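Week 3 handout: driving the robot by hand, or how to teach without talking

Updated 2021-08-27. Bring your login for the simulator and something to write on.

Last week Loïc Renaud took you through the maths of it, so this week I get the fun part – sitting down with a controller and making a robot do a household job while the software records everything. If you missed his session, read his notes first, especially the bit on why a policy trained on copied actions drifts off once it gets somewhere its teacher never went. We'll lean on that all afternoon.

First, the two ways of showing. You can take hold of the arm and move it yourself, which people call kinaesthetic teaching, or you can stand back and send it commands from a gamepad, a phone or a headset, which is teleoperation. I'm very fond of the first one (it feels like teaching a child to hold a pencil!) but it has a big catch for us. Your hands and sleeves end up in the camera view, and the finished policy will be running without them. With a mobile base it's also a pain, as you can't push a whole robot through a house and hold its wrist level at the same time. So we drive.

We're using Harach for the simulator and Pronus for the recorder. Harach loads a furnished house and a mobile robot, and Pronus saves the camera views, the joint positions and whatever you pressed, all on one clock. Check that the recorder light in the menu is green before you start. I once drove for most of a morning with it off and I still get teased for it.

A demonstration, for our purposes, is one episode: start pose, drive, do the job, stop. Press start when you're ready to move and press stop as soon as the job's done. Please don't sit there admiring it with the recorder going. Long pauses at the end teach the model that doing nothing is a perfectly good action, and it will happily do nothing in the middle of a hallway as well.
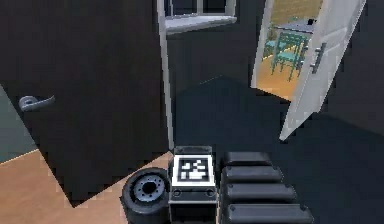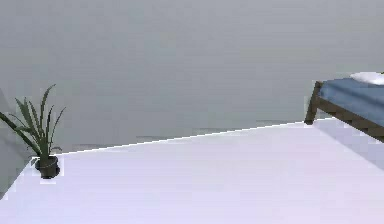 Choosing what the operator gets to see is the decision I'd like you to spend most time on. If I give you a bird's-eye map of the whole house, you'll drive beautifully, and you'll be using knowledge the robot hasn't got. In the view with the two doors you get a wheel and the marker on the base along the bottom, and past them an open doorway with a teal chair in the next room, so you can judge a turn against the robot's own body. In the other one there's a bed to the right, a plant to the left and no part of the robot to judge by. Try steering from each sort of view and write down what you found yourself guessing at. My rule for this course is that the operator sees what the policy will see, even when it makes us clumsy – the clumsiness is useful information about the sensors.

Now, pace. New drivers go in bursts: full stick, stop, look, full stick again. Go slower than you want to and keep moving. With the recorder at 20 samples a second, a jerky run gives you a heap of frames where the command is zero and a few where it's enormous, and the average of those is no use to anyone.

Mistakes next, and I'm going to disagree with the textbook a bit. If you clip a door frame, don't throw the episode away in a huff. Back off, line up again, carry on, then mark the episode "recovered" in the notes box. Runs like that show the robot how to get out of trouble, and Loïc's drift problem is exactly a shortage of them. What I do want thrown out is anything where you lost track of which way you were facing and spun about looking for clues. You'll know it when you do it.

Amber Bosman ran this exercise in April with the previous group and ended up with 1444 episodes, which sounds marvellous until you hear that nearly all of them began from the same start pose. The policy was lovely from that spot and hopeless a step to the left. So vary it! Change the start pose, the heading, and how far each door stands open.

For the practical, work in pairs and swap driver every 20 episodes. Each pair records 100 episodes of the Lorel task (leave one room, reach the next, stop facing the table), with at least 40 from start poses you picked yourselves. The person not driving keeps the log and is allowed to say "slower".

Hand in the Pronus folder, your log, and one page on where your two driving styles differ. Plot both sets of paths on top of each other before you write it. Reading for next time is the Lebrun chapter on mixing data from several operators, up to the section on weighting. You can skip the proofs.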